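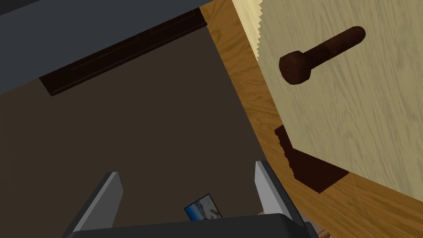 ¿Y para qué sirve practicar en un simulador si luego el robot de verdad tiene que abrir armarios de verdad? Para que pueda equivocarse miles de veces sin romper nada y llegue al taller con parte de la faena aprendida, o eso me contaron esta tarde en Tillanden.

Vengo molida pero contentísima. Cuatro horas de jornada de puertas abiertas y me habría quedado otras tantas. Me apunté en febrero medio por curiosidad (y porque Inés insistió, que luego ni vino), pensando que sería la típica visita de folleto y canapé. ¡Pues no! Nos repartieron en grupos de 9 y al nuestro le tocó Sylvain Royer, un francés larguirucho que habla bajito y se emociona con las bisagras. Media hora de bisagras, y yo encantada.

Lo que más me gustó fue la sala Voscombe, la de las simulaciones. En la pantalla grande se veía todo como lo ve el robot, mirando por entre los dos dedos de la pinza, con el mueble torcido y una puerta clarita de madera con su pomo marrón. Me mareé un poco, la verdad. Entre los dedos asomaba una tarjetita azulada, como una foto pequeña, y me pasé un rato intentando adivinar qué era. Un señor de Prindell preguntó por qué el borde de la puerta salía con dientes de sierra y Royer contestó que eso era cosa del dibujado, que los muebles los hacen ellos y algunos quedan mejor que otros. Tienen 231 muebles distintos hechos por ordenador, le ponen nombre a cada uno y todo. El armario Ostrowski es el que más odian.

Luego nos dejaron probar con el mando. Qué desastre soy. Quise acercarme a un cajón y acabé mirando al techo, con un niño de diez años detrás resoplando. Él lo hizo a la primera, claro.

Del café mejor no hablo. El autobús de vuelta, el 195, tardó una eternidad y se me quedaron los pies helados. Mañana llamo a Inés y le doy envidia.

Comentarios

Maribel_T: ¡Yo estuve por la mañana! A nosotros no nos dejaron tocar el mando, qué rabia.

Quique: ¿Hay que reservar para la próxima o se puede ir sin más?

Inés: Ya me has dado envidia, no hace falta que llames.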